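Kitchen Tips I No Longer Believe (and a Few I Do)

Filed under: dishes, sinks, stains

Every spring my inbox fills up with cleaning hacks, and every spring I try the ones that sound least ridiculous. Most of them cost me an evening. This round is all about plates and cups, because a reader, Rostam Ghasemi, wrote to ask why his everyday dishes look older than they are, and whether any of the tricks going around do anything for it.

Gray scratches on plates

A lot of those gray lines aren't scratches at all. They're metal rubbed off your knives and forks, sitting on top of the glaze. The internet wants you to use toothpaste. I tried toothpaste. It smelled nice and I was still scrubbing ten minutes later. A paste of baking soda and water did about the same job for less money, and a powdered cleanser meant for cookware beat both of them in under a minute. Use a damp cloth and go easy. If you can feel the line with a fingernail, it's a real scratch and you can stop now.

Check a spot on the underside first if the plate has a painted pattern or a matte finish. I skipped that once and have a saucer with a bald patch.

Vinegar in everything

No. Vinegar is fine for the chalky film that hard water leaves on glasses. Soak, rinse, dry, done. It doesn't cut grease worth mentioning, and mixing it with baking soda gives you a lot of fizz and something close to salty water. I know the fizz is fun to watch. Never put it anywhere near bleach.

Tea and coffee rings

Baking soda again, on a wet sponge. Denture tablets also work, and I was ready to make fun of that one. Drop one in a stained mug with warm water, leave it overnight, wash the mug as usual. The name brand and the store brand came out the same as far as I could tell.

Pre-rinsing

My mother rinsed every dish before it went in the dishwasher, and so did I until the last machine broke. The manual for the new one says to scrape and load. I didn't believe it. I ran 2 loads of rinsed dishes and 2 of scraped ones, and the only difference was dried egg yolk, which stuck both ways. Scrape, then, and deal with egg by hand in cool water.

Felt circles between plates

People sell these in sets for quite a bit of money. Paper towels, coffee filters or cut-up old dish towels do the same thing — keep the rough foot of one plate off the face of the next. For daily plates that get used and washed all week I don't bother. For the good ones, sure.

Plastic and melamine

Skip the powder cleanser here, it dulls the surface for good. Dish soap, warm water, soft sponge. Tomato stains may fade if you leave the piece on a sunny windowsill for a day or two. I've had that work on a lid and fail on a bowl from the same set, so I'm not promising anything. And keep melamine out of the microwave, whatever your brother-in-law says.

Next up is cast iron, and yes, I've read your letters about the potato. 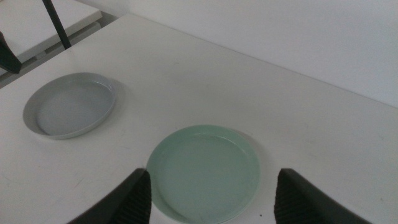 A shallow mint-green plate with a low rim.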